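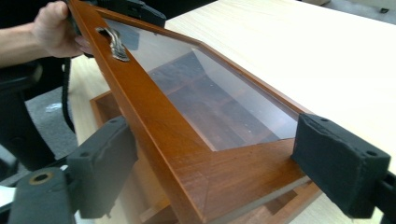
How does the planner know when to stop lifting a hinged lid?

It watches the angle and the grip width together, and it stops when either one leaves the range it learned from the recordings. Up to last month it only looked at the angle, so a stiff hinge could fool it badly.

That change is the big one in Trerkovus 6, which went out to everybody on the Tronano list on Mar 12, 2023, and we're thrilled with it! The old planner treated a lid as a rigid plate on a perfect axis (fine in simulation, much less fine on a real box with some play in the joint). The new one fits the axis as it goes, from the first few degrees of motion, and keeps correcting it all the way up.

Glass and clear plastic got a lot of attention too. Reflections used to punch holes in the depth map, and the tracker would happily lock on to whatever was inside the box. Now it follows the rails around the panel and throws out depth readings from the middle. It's a simple idea and it works so much better than the clever one we spent February on.

We trained on 3495 clips, and 1519 of them have a lid, door or flap in them. The split file is in the Bidix repo under "hinged", along with the script that builds it. Please run the script on your own clips before you send them over, as it catches time stamps that have drifted between the camera log and the gripper log.

There are 2 known problems. Lids that lift clean off still get treated as hinged for the first second or so, and the replay viewer in Kazemi draws the fitted axis backward if you scrub in reverse. A patch for the viewer is in testing. The lift-off case needs more clips, so if you have a box with a loose lid on your shelf, we'd love to get some recordings of it.

© 2023 Tronano | Contact the newsletter desk | Back to top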